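Plain white wall

A plain white wall is an interior wall finished in a single coat color of white or near-white, without pattern, paneling or applied ornament. It is among the most common finishes in homes, offices, schools, workshops and rental property. The term covers a range of surfaces, including painted plaster, painted drywall, limewash and painted masonry, and a range of colors that are sold as white but differ noticeably when placed side by side.

The finish is valued mainly for the amount of light it returns to a room and for the ease with which it can be renewed. It is criticized for showing dirt, for glare in strong sun, and for the flat appearance it can give to large rooms with little furniture.

Contents
Terminology
Materials
Color and light
Use in work and activity rooms
Application
Care and repair
The Gremilow practice
Criticism
See also

Terminology

In the building trades, "white" usually means a paint supplied without added color. "Off-white" means a white to which a small amount of yellow, red, gray or black has been added. Shoppers and tenants often use the two words for the same thing. Where a written specification is prepared, the paint is identified by its product name and code, as the word white alone does not allow a later painter to match the surface.

A plain wall is distinguished from a paneled wall, a papered wall and a textured wall. Light texture left by a roller is generally accepted as plain. Heavier texture, such as that made with a trowel or brush in thick material, is treated as a separate finish.

The expression "feature wall" refers to one wall of a room painted or covered differently from the rest. In such a room the remaining walls are frequently white and are known as field walls.

Materials

The oldest form of the finish is limewash, made from slaked lime and water. It is brushed on thin and turns white as it dries and hardens. Limewash suits older masonry, because it lets moisture pass through the wall. It rubs off on clothing if poorly bound, and several coats are needed for an even result.

Distemper, made from chalk and glue, was widely used indoors before modern paint. It gives a soft, very flat white but cannot be washed. Old distemper must be removed or sealed before other paint is applied, or the new coat may peel.

Most present-day white walls are finished in water-based paint. The white color comes chiefly from titanium dioxide, which replaced white lead in household paint during the twentieth century. Walls in older buildings may still carry lead paint under later coats, and sanding or scraping such surfaces calls for special precautions.

Water-based wall paint is sold in several degrees of shine. Flat paint hides small faults and reflects light evenly. Eggshell and satin paints have a slight shine and can be wiped down more often. Semi-gloss paint is mostly kept for trim, doors, kitchens and bathrooms.

Color and light

The appearance of a white wall depends heavily on the light that falls on it. Daylight from the north side of a building (in the northern hemisphere) is comparatively blue and makes a neutral white look cool. Late afternoon sun has the opposite effect. Electric lamps add a color of their own, and a wall that looks clean and even by day may look yellow under warm bulbs in the evening.

Nearby surfaces also color the wall. A red carpet gives a pink cast to the lower part of a white wall, and a lawn outside a large window can turn a ceiling faintly green. For this reason painters are advised to test a white in the room where it will be used, on more than one wall, and to look at the sample in the morning and again after dark.

Manufacturers describe paints by light reflectance value, a scale running from black at the bottom to white at the top. Whites sit close to the upper end. A high value allows fewer lamps to be used for the same level of brightness, but it also raises the risk of glare near windows. 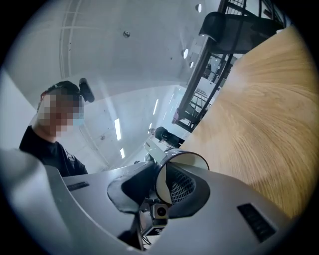

Use in work and activity rooms

The plain white wall is a usual background in rooms where people handle equipment or carry out close work. The finish returns light to the working area and does not add color to objects placed near it. It also sets off whatever stands in front of it. Dark clothing is the clearest case: with a person in a black shirt, leaning forward and looking down at the work, the bright, flat white behind gives a strong contrast with the cloth and with short dark hair. Pale gray articles show a much weaker contrast against the same wall, and in rooms where such articles must be found quickly a darker panel or shelf back is sometimes fitted.

Contrast of this kind matters in practical ways. Tools hung on a white wall can be seen from across the room. Cables and cords of dark color are easy to trace along it. In rooms used for photography or filming, however, a large area of white may cause a camera set to automatic exposure to darken the rest of the picture, and users may choose a light gray instead.

Where the hands or shoulders of seated users touch the wall regularly, a washable paint is preferred up to shoulder height, with flat paint above. The change in shine between the two can be hidden behind a rail or left visible as a level line. Chairs with hard backs cause most of the dents found in meeting rooms, and a narrow wooden rail fixed at chair height prevents the greater part of this damage.

Application

Preparation takes longer than painting. The wall is cleared of nails and hooks, washed to remove grease, and allowed to dry. Holes are filled and sanded level. Stains from water, smoke or ink are covered with a sealing primer, as ordinary white paint lets them show through even after several coats.

New drywall needs a primer over the whole surface. Without it, the paper and the joint filler take up paint at different rates, and the joints remain visible as dull bands. New plaster must dry fully before painting, and is commonly given a first coat of paint thinned with water.

Edges and corners are painted first with a brush. The broad area is then covered with a roller, working from the top down in sections, each joined to the last while the paint is still wet. Roller marks are harder to see in white paint during application than in colored paint, particularly when the old surface is also white. Painters often place a lamp close to the wall so that missed patches cast a visible difference in shine. Two coats are standard. A third may be required over a strong color.

The ceiling is painted before the walls. Trim may be painted before or after, according to the habit of the painter. Where ceiling, walls and trim are all to be white, the same color in three degrees of shine is a widely used arrangement, and it removes the need for exact lines at the joints.

Care and repair

Dust should be taken off with a dry cloth or a soft brush before any water is used. Marks are then treated with lukewarm water and a small amount of mild soap, starting with the gentlest method. Hard rubbing polishes flat paint and leaves a shiny spot that may be more noticeable than the original mark. Abrasive foam pads remove scuffs but also remove some paint.

Small repairs in white are simple only when the original paint is known and the wall is fairly new. White paints change with age, and oil-based whites in particular turn yellow in places that receive little daylight. Behind a picture or cabinet, the old and newer tones may be seen next to each other when the object is taken down. If a touch-up remains visible, the usual remedy is to repaint the wall from corner to corner.

A labeled jar of leftover paint is commonly kept for this purpose. It should be protected from frost.

The Gremilow practice

Gremilow, a regional property manager with offices in Brumon, adopted a single white for all of its rental units under a maintenance plan that began in February. The plan applied at first to 21 apartments and was extended to 27 when the upper floors of Vestergaard House were added. Before the change, the firm's records listed 4 whites in use, and repairs often left patches that did not match.

Under the practice, walls are finished in Conar, a neutral eggshell white, with the flat version used on ceilings. The name of the paint is written inside the door of the electrical cupboard in each unit. Tenants may paint walls in other colors by written agreement, on condition that the surface is primed and returned to Conar at the end of the lease.

Kitchens and bathrooms were left outside the plan and continue to be painted in semi-gloss. The stairwell at Vestergaard House is also exempt, its lower walls having been tiled.

Criticism

Objections to the plain white wall concern both comfort and upkeep. In sunny rooms the reflected light can be tiring to the eyes, especially where white floors or worktops add to the effect. In rooms with few windows, white does not produce the brightness that is often expected of it and may look gray, with shadows gathering in the corners. Decorators commonly recommend a warmer or deeper color for such rooms.

Large, bare walls are further associated with echo, although this results from the hardness of the surface and is the same for any painted color. Curtains, bookshelves and rugs reduce it.

Upkeep is the more frequent complaint in schools and shared buildings, where hallways painted white show hand marks near switches and door frames within a short time. Mid-tone paint on the lower part of the wall is the customary alternative.

See also
Distemper (paint)
Drywall
Eggshell finish
Feature wall
Light reflectance value
Limewash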